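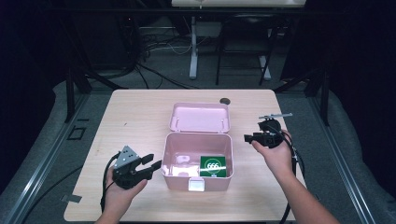
Opening a small box with a pair of hand-held grippers is harder than most people expect, one member of the Flindton Shared Workshop told the group at its Monday session, and the latch is usually where a beginner gives up. That remark has shaped much of the work now being shown by the workshop, which today announces the completion of its home-build gripper project.

The project, known as Usside, sets out plans for a pair of hand-held grippers that can be made with ordinary tools on a kitchen table or a shared bench. The parts for one pair cost £325, and the build takes 12 evenings at the pace followed in Flindton. Drawings, a parts list and notes on wiring will be free to collect from the workshop from July.

Members use the finished grippers to practise everyday tasks, among them lifting a lid, taking a card out of a box and putting it back. The movements are recorded and later used to set up a small robot arm, which is being built separately at the Vordale site.

The workshop wishes to thank Szulc, the Vordale tool supplier, for the loan of a bench drill and for cutting the first metal plates. Early versions of the claws were found to slip on smooth plastic, and the shape was changed twice before the plans were approved for release.

Two open evenings will be held for residents who wish to try the grippers before starting a build of their own. Places are free but must be booked at the workshop desk. Children are welcome with an adult.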